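Galtisach Glove Diary – photos from the demo table

Posted 2019-05-10 by Carol Hulme

Hi all! A few of you have been asking what I get up to all day now that I've moved over to the Goltura side of things, and "I pick up gloves" doesn't seem to satisfy anyone, so I've finally put some pictures up.

The short version: we're gathering demonstrations for a learning system that will (fingers crossed) sort and pack soft goods. A person does the job by hand with a pair of grippers, the grippers and cameras record everything, and the recordings go to the training crew down the hall. We call each run a demo. The target for this batch is 2567 demos and we passed 2000 just before I wrote this, which I celebrated with a very average muffin.

Soft things are the whole point. A box is a box no matter how you put it down, but a padded bit of fabric has a new shape every single time you let go of it, and the model needs to see heaps of those shapes before it starts making sensible choices. So we pick, place, shuffle, and go again. I've been on the tools since March and my forearms have never been in better nick.

I've labelled the pictures with the same nicknames we use in our notes. Sorry in advance for those.

Puffy fabric, up close

I have a soft spot for the views from the grippers themselves. You lose all sense of the room and get nothing but folds and stitching. I went in with the fingers either side of a hanging fold, and there's a little black cord dangling in there too, right by the D-ring. Cords are a nuisance for the labelling crew – did the operator mean to grab the cord or the cloth? I write "fold" or "cord" in my notes on every demo like this so they don't have to guess.

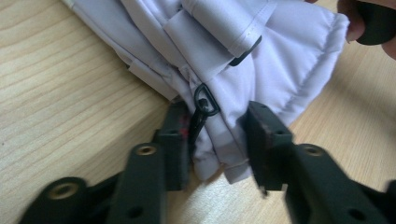

Bare table

Not every bit of the recording is full of exciting fabric. A good share of what the gripper cameras see is plain tabletop, and I used to think that was wasted footage. Then one of the Plostia folks sat me down and explained that the model needs to know what "nothing between the fingers" looks like just as much as it needs the grabbing part. Fair enough! Now I don't rush through it.

It's also a good view for checking the fingers. I look along the edges for chips and scuffs and write down anything I notice, because worn fingers look different on camera from fresh ones, and somebody will want to know which demos were which.
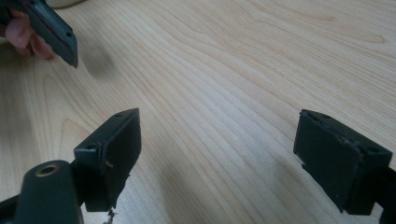
Fingers wide open over the wood grain, with a few scuffs on them. There's another finger up in the corner, held in a hand.

Gloves and the bin

Right, the main event. The glove tasks are where most of my hours go, and they come in more flavours than you'd think: one glove or two, bin on the table, bin already holding something, fingers pointing away or sideways or folded under. The list of starting layouts is 72 lines long and I know far too many of them by heart.

My own technique is to go for the fingers of the glove. Maldonado style (that's the other rig, they're our friendly rivals) is to take it by the cuff, and we argue over it at lunch constantly. The training crew say they're happy to have both, so the argument can go on forever as far as they're concerned. I still reckon fingers give you a nicer view of what the glove is doing.

The other thing I've had to learn is to slow down. If I work at my normal speed it all goes by in a blur, and if I go too slowly the motion looks like a sleepwalker's. Somewhere in the middle there's a pace that feels like folding washing with the telly on. That's the one!

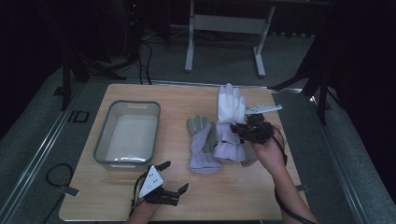

Two gloves out, one of them held near its fingertips, and an empty grey bin on the left.

Same table, other layout

People ask whether it gets boring. A bit, yes, around mid-afternoon. But I like spotting small differences between one layout and the next – a glove turned a touch, the tray somewhere new, an odd extra object on the far side of the table. The extras are there so the model learns to leave things alone, and I've become strangely fond of them.

Cables are my one real grumble. I've tried them looped over the arm, under the arm and clipped to my sleeve, and they still find their way onto my elbow. If you ever have a go at this, sort your cables out before you start and save yourself the swearing.

My favourite demo so far is number 2219, for no scientific reason. It just went smoothly from start to finish and I was chuffed with it.
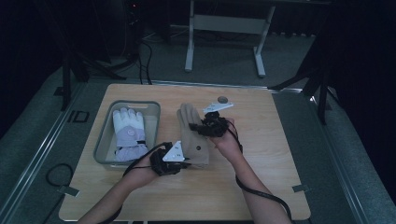
Beige glove flat on the table, white and lavender one in the tray. The small round grey thing at the back is one of my beloved extras.

More pictures once this batch is finished. If you've got questions, pop them in the comments and I'll get to them between gloves.

Carol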